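# About Starnemia

Most furniture companies will tell you that a better desk makes a better day. We sell desks, and we have our doubts. A desk holds things up. If the legs are even and the top doesn't stain, it has done most of what you can ask of it, and the rest is up to you and whatever you pile on it.

Starnemia rents and sells plain furniture for small offices and study rooms. Desks, tables, chairs, a few shelves. We buy most of it from offices that are closing or moving, fix what can be fixed, and send it back out. Nesrin Saraç started the business after a job in office planning, where she had sat through one too many talks about how the shape of a table would change the way people think. She went and looked at the rooms six months later. People had pushed the clever tables against the wall and were using them as tables.

Harriet Montoya joined in the second year and runs the workshop. She is harder to please than Nesrin. A chair that squeaks after two repairs goes for parts, even if the customer says they don't mind the squeak.

## What we stock

We keep 74 kinds of item on the list right now, which is too many, and the list gets shorter every February. The white tables go out more than anything else. We used to push a dark walnut finish called the Plalta, and we still have a stack of them if you want one. They look great in a showroom and show every crumb by lunch.

We don't sell "systems." If you buy a table from us, you can put any chair you like under it. You won't need an adapter, a special rail, or a second visit from us to add a drawer. We also don't use the word ergonomic unless a part of the chair moves, and then we'll tell you which part.

People ask what their room should look like when it's done. We don't really believe in done. Give any desk a week and it will pick up a pen holder, a fake flower and something in a frame, and the chairs will turn into coat racks. We've stopped tidying that away when we show our furniture. 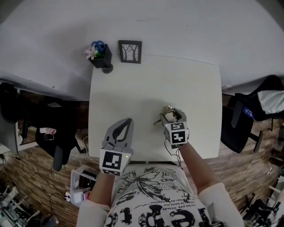

*White tables, black office chairs, brown striped floor. Scissors and flower not included.*

We have a theory, which we can't prove, that a person needs one small useless thing on a desk and that the trouble begins at five or six. Harriet disagrees and thinks the number is zero. Her own bench has a ceramic frog on it that she says is a paperweight.

## How it works

Send us the size of the room and the width of the narrowest door. The door matters more than you'd think, and it's the number we're usually missing. We'll send back a list with prices, and we'll say so if we think you've asked for too much. A fair share of people have. A room for four does not need eight chairs just in case, and the spare ones end up holding jackets.

Rentals run by the month. You can swap a piece if it doesn't suit you, and the swap costs the price of the truck. If you keep a rented table for two years, you own it. Nesrin thinks charging beyond that point is a bit of a racket.

We deliver from our building on Mercado Street between 8 in the morning and early afternoon. We carry things up stairs. We don't move pianos, safes or fish tanks, whatever the last company told you.

## Some numbers, for what they're worth

Last year we repaired 618 chairs and sent out 1356 pieces in all. We don't have a figure for how much happier anyone was. A firm called Sorard offered to run a survey for us and showed us a sample with a lot of smiling faces on it — we passed. The returns tell us enough, and most of them are chairs.

## Visiting

The workshop is open to anyone who wants to sit on things before paying for them, and we'd rather you did. Bring your own laptop and bag and try them on the table. Knock loudly, as the sander is usually on. Parking is behind the building, next to the blue door, and the first two spaces belong to the bakery.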